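# Sealed Bids on the Gallberg Road

The Flerkosden lost-goods sale is held once a year, in September, in the old grain hall on the Gallberg road. It disposes of property that has gone unclaimed with the district transport office for 14 months: bicycles, prams, suitcases, hand tools and, in most years, one or two motorcycles. The last catalogue ran to 1,684 lots.

Bidding is by sealed slip. Each bidder pays a deposit, receives a numbered card and may enter up to 40 slips. A slip carries the lot number, the card number and a sum in whole shillings. Slips with corrections are void. Where two bids tie, the earlier time stamp wins.

Kanini Mugo has run the sale office for six years. She dropped the open auction in her second year, when dealers were settling prices among themselves in the car park. "Under sealed bids they have to guess like everybody else," she says. Returns on bicycles rose the following year. Returns on suitcases fell, and she has no firm explanation for that.

Inspection lasts two days. Locked cases stay locked and are sold by weight class – a rule that draws more complaints than any other. Shabani Shirima, a dealer from Nyaga, buys some 80 of them a season through four cardholders, all registered and all within the rules. He lifts each case once and writes a figure on his wrist. Clothing makes up most of what he resells.

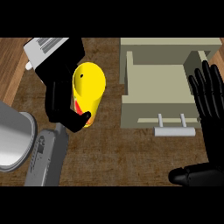

Motorcycles are handled separately. The frame number is checked against the stolen vehicle list before the lot is printed, and again before the keys are released. Two machines were withdrawn at the second check last year. The buyers were refunded in full, less the card fee.

Owners may still reclaim an item up to the opening of the slips, on proof of purchase and payment of storage. Awuor Ndung'u recovered a Haltar sewing machine this way with an hour to spare. The storage charge came to slightly less than the highest bid in the box.

Unsold lots go to scrap or to the district school workshops. The next catalogue goes on sale at the hall four weeks before inspection opens.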